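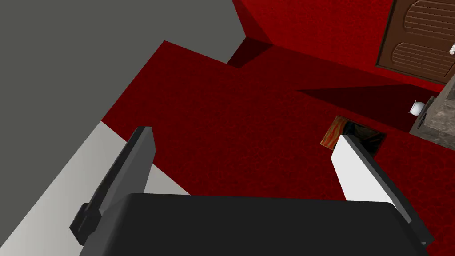 Gripper and sim seat budget for floor pickup cell

harnes_mech
22 August 2023
Planning a parallel-jaw purchase for a mobile base that picks small items off carpet. Capital line is 3,161 USD for the end effector, mount and spare fingers. Simulation comes out of a separate line. Two quotes so far, Skudetti and Treltier. The Treltier is cheaper but its fingers are a proprietary blank. Payload is not the issue, heaviest item is 200 g. Would you buy the gripper first or finish the sim work first?

valderrama_ops
Sim first. Finger length and opening drive the whole quote. If you order 50 mm stroke and then find a mug needs more, you pay for a second unit.

tk_fixture
Disagree. Sim contact on carpet is poor unless someone tunes it, and tuning needs hardware data. Flat objects are the worst case. A thin tile lying face up will pick fine in sim with default friction and fail on real pile. Buy one gripper, log forces, then spend on seats.

valderrama_ops
Reach and clearance don't depend on friction. You can settle both with block geometry and no textures.

harnes_mech
Lead time on the Skudetti is 13 weeks — so an order now still lands before the January freeze. Treltier won't commit to a date.

tk_fixture
Then the lead time decides it. Ask Skudetti whether the finger mount pattern is published. If it is, print your own fingers and drop the spares from the PO.

pallet_row
We run the Treltier at our Harneswood site. Blanks are fine, but every finger change goes through their shop. Put that in the operating budget, it isn't a one-time cost. Also check palm width. A wide palm hits furniture before the fingertips get anywhere near an object at the base of it.

valderrama_ops
Palm width is another thing sim would tell you for free.

harnes_mech
Fair. I'll run clearance only, no contact tuning, and hold the PO until that's done. Mount drawing requested from Skudetti.

tk_fixture
Get the drawing before you sign. Their quote expires faster than they answer email.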